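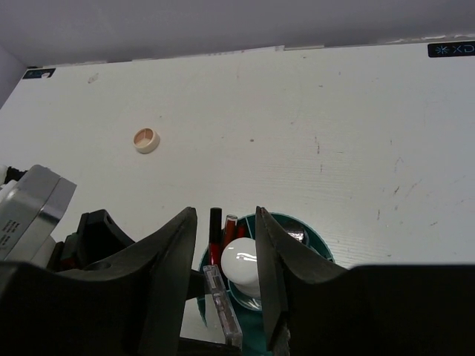

4.2 The open-day station

Our second deployment took the tabletop system out of the lab and placed it in front of people who had never seen it run. The Closevham open day is held every April, and for this study we were given one room on the ground floor, from ten in the morning until the building closed. We chose makeup tidying as the task for the visitors, and it proved to be a wonderful choice. Everyone understands a makeup organizer at a glance, and almost everyone has an opinion on how one should be filled. It is also a hard test for a two-finger gripper. As Figure 3 shows from the wrist camera, the fingers work directly over a round teal organizer in which tubes, a glossy white cap and a leaning clear case all share a small space, while a low, round compact with three wedge-shaped sections sits out on the open table. The two areas ask for very different motions. A compact on a bare table can be approached from many directions, but an item inside the organizer has neighbors and a rim to deal with, and the gripper itself hides part of the container from its own camera.

Figure 3. Wrist-camera view of the open-day station. The gripper is over the organizer at the bottom; the open compact is at left on the white tabletop. Part of a second device is visible at the left edge.

The control software was Mundura, the same version described in Section 3, with no changes to the policy weights. The policy had been trained on 2273 teleoperated episodes collected in our own lab, none of them with a visitor standing nearby. We made two changes to the station itself. First, we lowered the top speed of the arm, which made the motion easier to follow by eye and let the presenter talk over it. Second, we put the wrist view on a large screen facing the audience. We had planned the screen as decoration, and it ended up as the most useful thing in the room. Visitors looked back and forth between the arm and the screen all day, and many of their best questions came from noticing that the robot's view was so much narrower than their own.

4.3 Procedure

Visitors came in small groups. Each session had three parts: a short spoken introduction, a robot run, and a hands-on turn. In the robot run, a visitor picked the next item and said where it should go, and the presenter entered the choice on a tablet. We did not use speech input, as the room was loud and we wanted to measure manipulation without adding errors from another source. In the hands-on turn, the visitor guided the arm through one pick and one place with the Butora handle. Children were welcome to take a turn with an adult beside them, and plenty did.

A total of 642 visitors entered the room during the day, according to the door counter. Of these, 175 completed a hands-on turn and agreed to have the motion data saved. No names, voices or faces were recorded. The saved data consist of joint positions, gripper opening and the wrist-camera stream. A trial was scored as a success if the item was released fully inside the compartment that had been asked for and nothing else was pushed out of the organizer. Two presenters scored each run independently from the recordings, and disagreements were settled by watching the run again together.

We did not reset the table to a fixed layout between groups. This was a deliberate break from our lab protocol – visitors left things where they left them, and the next group started from there. The layouts that resulted were far more varied than anything we had thought to set up ourselves. The tabletop was also left as it was, with its small stains and scratches, and we applied no masking to remove them from the camera input.

4.4 What we saw

We were delighted by how quickly people learned to read the arm. After one or two picks, visitors began to predict out loud where the fingers would go, and they were often right. They also spotted hesitation very early. When the gripper paused above the organizer and shifted sideways before going down, someone in the group would usually say that it was "thinking" or "not sure." These remarks matched up well with the moments when the policy's own confidence score dropped, a link we had not expected and would love to study properly.

Slim items standing upright were the easiest to take out of the organizer and the hardest to put back. Most failures on return came from the lower end catching on a divider. Flat cases gave a different kind of trouble: the policy tended to close on the broad face of the case, where the fingers had little room, and a second attempt was needed to find the narrow edge. Human operators, even first-time ones, nearly always went for the narrow edge at once. They would tip the case a little with one finger, wait for it to settle, and then grasp. Our lab demonstrations contain almost no tipping of this kind, and we now think that is a gap in how we trained our own operators.

The hands-on data are messier than the lab data, and more interesting for it. Paths are longer, pauses are frequent, and there are many small corrections close to the rim. Simple filtering by path length would throw away a large share of them, including several of the tipping motions just described. We therefore kept every episode in the fine-tuning set and marked corrections with a separate label, using the Văn annotation tool. Section 5 reports results with and without that label.

One limit should be kept in mind. The visitors chose to come to an open day on robotics, and those who stayed for a hands-on turn were likely the keenest among them. We make no claim about how a wider public would handle the same task. A second session is planned with the same table and a deeper organizer, this time on an ordinary Monday and with people who work in the building.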